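Is the Dreker electric gripper worth it over plain two-finger pneumatic?

Asked by erocha_bench
Tags: grippers, end effectors, wrist camera, controllers
Viewed 290 times

We have a Universal Robots arm on a bench cell and I've been told to pick a gripper by the end of the month. The two on the short list are the Dreker electric with its own controller, and a Giltcombe pneumatic that is much cheaper. A wrist camera goes on either way.

The Dreker rep says it "installs itself" and that we'd be picking parts within an hour. I have heard this sort of thing before. He also says the force setting means we can handle soft parts and hard parts with no changeover. The parts are molded caps, 29 grams for the small ones and 75 for the big ones, and the small ones mark easily.

What I want to know is whether anybody has run the two side by side on the same arm, with the same parts, and not on the vendor's table. I don't care about the brochure numbers. How long did setup take, did the force setting mean anything, and did the camera bracket get in the way?

Érica Rocha

3 answers

Answer 1 (accepted)
by tmill_cells, 25 March 2023

I've done close to this comparison, with the Dreker, a Giltcombe and a Seixas we had on loan. My short version is that the gripper matters less than the sales people want you to think, and the cables matter more.

Setup first. The pneumatic was picking caps the same morning. The Dreker took almost 40 hours of somebody's time spread over two weeks, and most of that was the second controller. The arm has its pendant, the gripper unit had another one, and they each have their own idea of what state the gripper is in. If one faults, the other may happily carry on. Plan on a person bent over the table between the two of them for a good while.
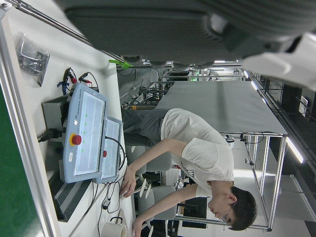
What I'd check before you sign anything

1. Ask which box owns the gripper. If the answer is "both", get it in writing how a fault on one stops the other. Ours needed an extra wire for this that was not in the manual or the quote.

2. Put your own parts in it. The force setting on ours went from 1 to 10 with no units. At 3 it dropped the heavy caps and at 4 it marked the light ones. Maybe newer firmware is better -- I was told so in December and haven't seen it.

3. Bolt the camera on before you judge anything. Our bracket pushed the camera out so far that it hit the fixture on two of the taught points. With the shorter bracket, the fingers blocked a good part of the view when open.

4. Run it long enough to get warm. Ours was repeatable for the first stretch and then the close position started to drift. A ten minute demo will never show you that.

5. Route the cable with the wrist at both ends of its travel. Everyone tapes it up at home position and then wonders.

As for the side by side: on hard parts I could not tell the two apart by results. On soft parts the Dreker was better once tuned, but soft pads on the Giltcombe and a regulator turned well down got most of the way there for very little money. The Seixas I'd skip. Nice fingers, awful software.

So would I pay for the Dreker? For one part size, no. If you change parts several times a shift and need to set finger width from the program, maybe, but make them prove it on your bench.

Comment from erocha_bench: Thank you, the question about which box owns it is exactly what the rep talked around. We change size twice a day at most. Did you keep the short bracket?

Comment from tmill_cells: Short bracket, and we moved the camera look to a point before the fingers open. Costs a little cycle time.

Answer 2
by pdq77

We use the Dreker and it's fine. Took us a day. I think people make this harder than it is. Just follow the guide and update the firmware first.

Comment from tmill_cells: Which guide? There were two when I did it and they disagreed about the tool connector.

Answer 3
by old_eltow_user

Have you looked at Eltow? We ran theirs for years without a separate controller, it all went through the tool flange. Don't know if they still make that one. I'd be wary of any force claim from any of them unless they let you put a load cell between the fingers. Ours read high at the low end and nobody at the distributor could say why.

Also check your air supply if you go pneumatic. Ours was shared with another line and the grip went soft whenever they started up.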